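Prothero Defense Group
Careers

Associate Attorney, Criminal Defense (DUI and License Hearings)
Requisition 2391
Posted May 9, 2021

Position summary

Prothero Defense Group represents people charged with misdemeanor and felony offenses in state court. The practice does not accept prosecution, civil plaintiff or insurance work. The firm is adding one associate to its impaired driving unit. The associate will carry a caseload from intake through disposition, including the administrative license hearing that runs alongside the criminal case.

The position is full time and salaried. It reports to the supervising attorney of the unit. The expected start is July.

Duties

The associate will:

Appear at arraignments, pretrial conferences, motion hearings and trials. Most appearances are in person. Remote appearances are used where the court's standing orders allow them.

Request and conduct license suspension hearings within the statutory filing period, including subpoena of the arresting officer where the file supports it.

Review breath and blood test records, including calibration logs, maintenance entries, chain of custody forms and chromatograms. Training on chromatogram review is given during the first month. Prior laboratory knowledge is useful but not required.

Draft motions to suppress, motions to compel discovery and sentencing memoranda. Drafts are filed in the form set by the unit's style sheet.

Meet with clients in the office, by telephone and in custody. Custody visits are logged on the day they take place.

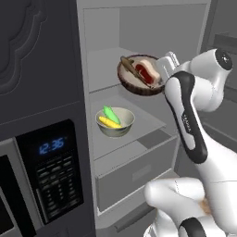 Maintain the case file in Cisari, the firm's document and calendar system. All hearing dates, filing deadlines and client contacts are entered by the close of the business day on which they become known. An associate who is in trial may assign entries to a paralegal but remains responsible for them.

Caseload

The unit limits each associate to 41 open matters. A matter is open from the signing of the fee agreement until the final order is entered and the closing letter is sent. A criminal case and its related license hearing are counted as one matter. Felony matters involving injury are assigned to a senior attorney, with the associate as second chair.

Night and weekend calls are handled on a rotation shared by all attorneys in the unit. The rotation schedule is issued quarterly, and exchanges are permitted with notice to the supervising attorney.

Minimum qualifications

A JD from an accredited law school.

Active membership in the state bar, in good standing. Applicants who have passed the bar examination and are waiting to be sworn in may apply but cannot start before admission.

At least 3 years of criminal practice, on either side. Full-time work in a public defender or prosecutor's office counts in full. Clerkships count for one year at most.

First-chair experience in at least one jury trial taken to verdict.

A valid driver's license. The position requires travel between courthouses that are not linked by public transit.

Preferred qualifications

Completion of a training course in standardized field sobriety testing.

Experience in cross-examining forensic toxicologists.

Spoken and written Spanish sufficient to conduct a client interview without an interpreter.

Location and schedule

The position is based in the firm's main office in the Ruvelar Building, Suite 220. Office hours are 8:30 a.m. to 5:30 p.m. Associates may work from home on days without a court appearance or client meeting, subject to approval in advance. The office has a law library, two interview rooms, a staff kitchen and assigned parking.
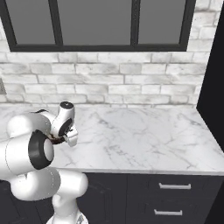 Compensation and benefits

Salary is set according to years of practice and trial experience. The range is provided to each applicant before the first interview. The firm does not set a billable hour requirement, as most matters are taken on a flat fee.

Medical, dental and vision coverage begins on the first day of the month after hire. Bar dues, required continuing education and mileage between courthouses are paid by the firm. Retirement contributions are matched after one year of service.

Conflicts

Applicants who have worked as prosecutors must supply a list of the courts and divisions in which they appeared. Do not include client names, defendant names or confidential case information at any stage. A full conflicts check is run before an offer is made final.

How to apply

Applications are accepted through the Prosura applicant portal under the requisition number above. Submit the following as separate PDF files:

Cover letter, one page
Resume, including bar number and date of admission
One writing sample, preferably a motion filed in a criminal case, with identifying details removed
Trial list showing charge, court, role and outcome

References are requested only after the second interview. Paper applications will not be returned. The posting stays open until the position is filled, and applications are reviewed in the order received.

Prothero Defense Group is an equal opportunity employer. Applicants who need an accommodation during the hiring process may request one through the portal at the time of application.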